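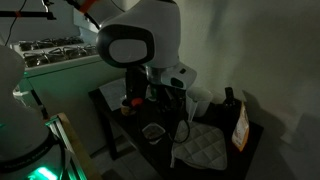 4. Setting up the projector for your first screening

Okay, this is the part of the guide I get the most email about, so I've rewritten it from scratch. I'm assuming you've done sections 1 to 3 - the screen is hung, the film files are on the drive, and you've got the Ondwood player software talking to your laptop. If the laptop still says "no library found," go back to section 3 and fix that first. I'll wait!

I run a little film club out of the back hall at Tulholm, and everything here is what I do myself before a show. My projector is a Wenen (the older one, with the focus ring on the lens). If yours focuses from the remote, steps 3 and 4 will go faster for you and I'm jealous.

4.1 Placing and focusing

1. Put the projector on its stand 11 feet from the screen, with the lens lined up on the middle of it. Measure from the front of the lens. I measured from the back of the case for months and wondered why my picture never quite filled the screen.

2. Plug in the power, then the video cable, then switch on. Give it a few minutes to warm up before you judge anything. The colors drift a bit at first and you'll only end up chasing them.

3. Open the test chart from the Ondwood menu (Tools, then Charts, then Grid). Turn the zoom ring until the outer white line sits right on the black border of the screen, all the way around.

4. Now focus on the small letters in the center of the chart. Walk up to the screen and look at them from close by, then check the corners. If the center is sharp and one side is soft, the projector is sitting at an angle. Turn the whole stand a little and start this step over.

Note: Please leave keystone correction off if you possibly can. It squares up a crooked picture by squashing it, and you lose detail in all those lovely wide landscape shots. Moving the stand is more trouble but it looks so much better.

Caution: Don't look into the lens while the lamp is on, and don't let kids do it either. Switch the lamp off before you wipe the glass.

4.2 Picture shape

Old films come in all sorts of shapes, and this is where people get stuck.

5. In the player, set Aspect to "As Source." Do not pick "Fill." Fill chops the top and bottom off anything made in the squarer format, and there go everybody's hats.

6. Play a minute of each film you're showing, the shorts too. Faces should look like faces. If everyone looks oddly wide, the projector itself is stretching the picture - look for a setting called Wide or Full in its own menu and change it to Normal.

7. If you're mixing shapes in one program, save a preset for each one. I name mine after the film so I can't mix them up in the dark.

4.3 Sound

8. Connect the speakers to the laptop, never to the projector. The tiny speaker in the projector will try to join in, so turn it all the way down in the menu.

9. Play the loudest scene you've got, then the quietest talking scene, and set the volume for the talking. Then sit in the back row and listen again. Kamonchanok Srisuk, who does sound for our shows, sets ours at 18 with the hall empty and goes up to 20 once people are in their seats (coats soak up a lot!).

10. Watch somebody's mouth. If the words land late, open Audio, then Delay, and nudge it. With my Georgiev speakers the right number is 105 milliseconds early. Yours will be different, so go by eye.

Note: Wireless speakers add their own delay and it can change every time you connect them. If you're stuck with them, do step 10 again on the night.

4.4 Right before the doors open

11. Turn off the screen saver, the notifications, and any automatic updates. We once had a calendar reminder for a Thursday dentist appointment pop up in the middle of a funeral scene.

12. Cue the first film to the black frames before the opening titles and pause it there. Close the projector shutter, bring the house lights up, and let people in.

Caution: When the show's over, switch the lamp off and let the fan run until it stops by itself. Pulling the plug early is hard on the lamp, and lamps aren't cheap.

Thanks to Radomir Kovačević for trying these steps on his own setup and catching two I had in the wrong order. Subtitles are in section 5.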